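Praden G2 Handheld Gripper Set
Equipment for recorded household handling work

Product status: current
Page revised 1/9/23

Overview

The Praden G2 is a paired hand-held gripper set for housekeeping and laundry contractors who are moving part of their handling work to automated stations. A trained attendant carries out ordinary tasks with one gripper in each hand. The recorded motion is used to set up the fixed arms at the customer's own site. Attendants do not need programming experience.

The set is supplied by Dubey and supported from the Grarkdale service office.

Construction

Each gripper has two opposed textured finger pads on a linkage. The pads close in parallel under trigger pressure and return to full opening when the trigger is released. Pads are a wear part and should be checked at the start of each shift. Replace both pads on a gripper together. Mixed old and new pads produce uneven closure and the recording will be rejected at import.

Trigger force is adjustable in four steps. Step 2 is the factory setting and suits bed linen, bagged items and light clothing. Use step 4 only for heavy wet textiles. 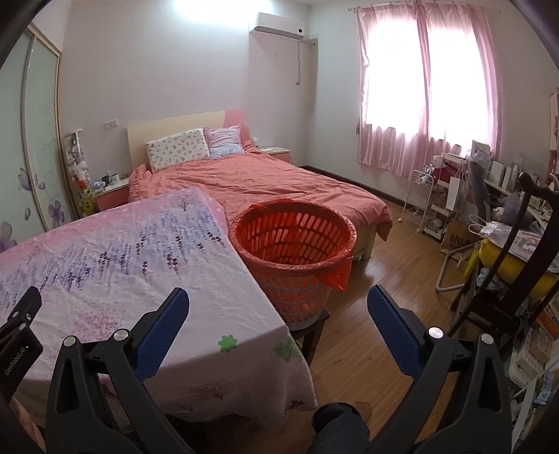
Recording sessions should be kept short. Bodlow, the first contractor to run the set across a full crew, limits each session to 7 minutes and rotates attendants between recorded and ordinary work. Rooms are not rearranged beforehand. Furniture stays in its usual position, and the attendant plans a path that leaves elbow room on both sides.

Effect on staffing and duties

Bodlow recorded nearly 200 sessions before its first sorting station went live in March. Sorting at the depot had taken two people per shift. It now takes one, who clears jams and handles items the station refuses. The second position was moved to room work, at the same pay grade.

Muthoni Ndung'u, shift lead at the depot, reports that lifting from floor level has dropped and that standing time at the station has gone up. A rubber mat and a high stool were added at her request. Refused items are mostly fitted sheets and anything with drawstrings.

Attendants who record are paid a session allowance. Shota Wada, who schedules the crew, recommends agreeing on this before the equipment arrives. Two attendants declined to record and kept their existing duties.

Supplied with each set

Grippers, left and right
Spare finger pads, 4
Wrist straps
Charging dock
Attendant handbook

Service

Send worn linkages to Grarkdale with the return slip from the handbook. Do not oil the pivots. Training bookings: Gitau Rashidi. Parts and returns: Nassoro Mutiso.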